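Jamila Majumder
4/10/14

Moved out of the Adwood apartment after nearly 9 years. I kept notes on what it took because I couldn't find a plain account when I was looking for one. Posting them here in pieces.

First thing was the notice. My lease said 60 days in writing. I emailed it, and the office told me email did not count. I printed it, signed it, walked it over and asked for a copy with a date stamp. The clock started from the stamp.

Read the cleaning section of your lease before you pack anything. Mine had two pages on the oven and one line on the carpets. The line on the carpets was the one that cost money.

I had 256 books. I know because the mover's form asks for a box estimate and the guy on the phone wanted a book count to work it out. He put me down for 9 small boxes. I used 14.

Small boxes for books. I ignored this on my last move and the bottoms went.

Got three quotes. Two were by phone and one company sent a person to look. The in-person quote was the highest by 172 dollars and it was the only one that included the stairs. I asked the other two about stairs and both numbers went up. Went with the one who came.

Changed my address with the post office online. Then the bank, the car insurance, the dentist, the pharmacy, work payroll. Payroll had a form. The form had to be faxed. I went to the copy shop.

Utilities: I had the power shut off the day after the move and not the day of. Vikas Jaiswal upstairs told me to do that. He had his cut at noon on his own moving day and carried the last of it down by flashlight.

Someone asked about furniture. I sold the couch and the bed frame, gave away two bookcases, and paid to move the desk and the kitchen table. If I did it over I would sell the desk too. It does not fit in the new room with the door open all the way.

I haven't bought much for the new place. I've been looking at chairs and a low table for the front room and I'm in no hurry. Light colors seem easier to live with in a small room, but I also drink a lot of coffee.
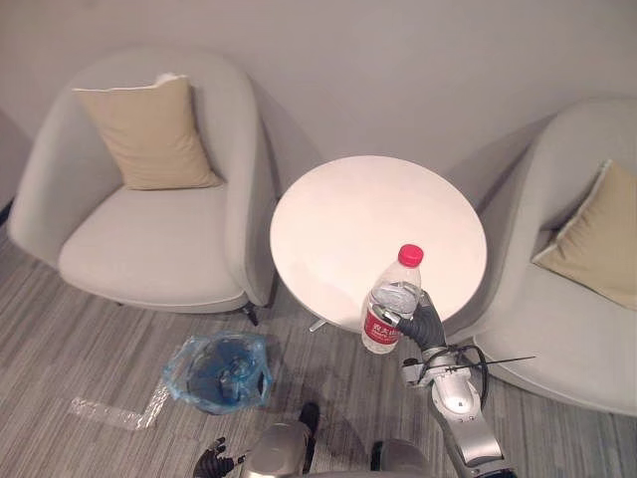 Gray tub chair, round white table. Still thinking about it.

Back to the move. The walk-through with the Adwood office took 20 minutes. I asked for it to be done while I was there, and I had the move-in checklist with me. It listed a chip in the bathtub and a burn on the kitchen counter. She had both written down as new. I showed her the checklist and she crossed them off.

So keep your move-in checklist. Mine was in a folder with the lease and an old bus pass.

The carpets. The lease said "professionally cleaned, receipt required." A rental machine from the grocery store does not come with that kind of receipt. I paid a company and turned in the paper with the keys. Took a picture of the paper first.

Keys: two door, one mailbox, one laundry room. I was missing the laundry room one. They charge 6 dollars for it. Found it a week later in a coat.

Moving day was three people and a truck. They started at 8:30 and were done by 1. I tipped each of them in cash and bought sandwiches. One of them didn't eat bread and I hadn't asked.

Things I was glad to have in the car and not on the truck: toilet paper, shower curtain, phone charger, a box cutter, the cat's food, the cat.

The cat stayed in the bathroom of the new place until the truck left. She had water and a towel and complained the whole time. Fine by evening. She has picked the closet with the water heater.

Deposit: they have 30 days here. Look up your own state. I wrote my new address on the notice, on the key envelope, and on the walk-through form. I'm on day 12 and nothing has come yet.

A few people asked what it cost all in. I'm adding that up this weekend and will post the list, including the carpet people and the extra boxes.

Also, if anyone near Adwood wants 11 flattened book boxes, they are in my hallway. You would need to pick them up.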